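Ticket 2405
Product: Kondus shop till, with Revden counter scale
Subject: Wrong net weight on labels after update
Opened: 13 November 2022
Status: Solved, waiting for confirmation

Problem as I see it

Good morning. We are a small fruit and dry goods shop in Stirwood. Since the last update of Kondus, the labels show a net weight which is too high, but only for goods sold on a tray. The till takes the weight from the Revden scale by cable and prints the label on our Dixit printer. The scale alone, with the cable pulled out, shows the correct number.

I made a test with a sealed packet of 300 g. Without a tray, the label says 300 g. With the same packet on a tray, and the tray tare chosen in the till, the label says 323 g. The error is always 23 g. With the thin plastic bags there is no error that I can see, but they are so light that I would perhaps not notice it.

What I have already tried:
Restarted the till and the scale, in this order and in the other order.
Changed the cable for the spare one. No difference.
Printed a label without sending it through the tray button. The gross weight is right.
Checked that the scale stands level. The bubble is in the middle.

Please tell me if you need the log. I do not know where Kondus keeps it now, the old folder is empty.
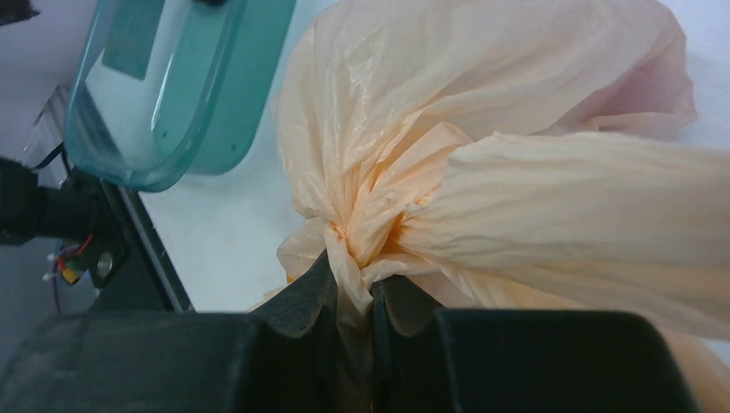
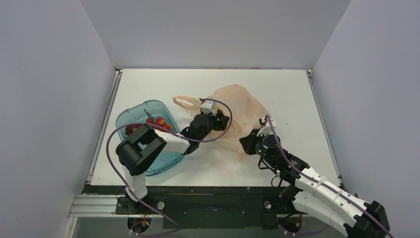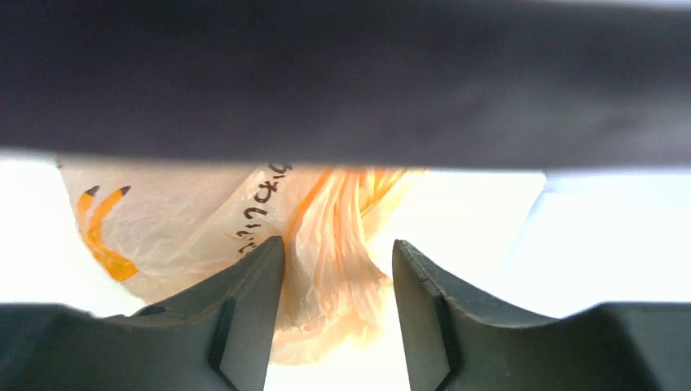

Attachments: thin bag with a peach tint (first and third), teal tray with red fruit (second).

Reply from support

Thank you for the clear report. Your scale is fine. The gross weight is correct, so the fault must be in the tare table. Please open Settings, then Weighing, then Containers, and write down the tare which is stored for the tray. The log has moved to Settings, then Service, then Export, but we do not need it yet.

My answer

The table says 37 g for the tray. I have put an empty tray on the scale and it shows 60 g. The difference is 23 g, so this explains the labels. We entered 60 g ourselves in March and I have it on paper. I have not changed it, and the date beside the line is the date of the update.

One more thing — when I type 60 and press Save, the table shows 60, but after closing the till and opening it again, it is back to 37.

Reply from support

The update loaded a list of standard containers, and one of them has the same short code as your tray. At each start the standard list is read last and wins. Please do not edit the line. Make a new container with a code of your own, enter 60 g, and connect the tray button to this new code. Then restart the till and repeat your test.

My answer

Done. The new code is TRAY-S. After the restart the value stayed at 60 g, and the label for the test packet on the tray says 300 g. I have restarted a second time and it is still correct.

Two questions are open. Is it safe to delete the old line, or will it come back at the next start? And could the update notes mention the standard list? We sold from the tray with the wrong weight for one morning, and I would like to correct those receipts before I close the ticket.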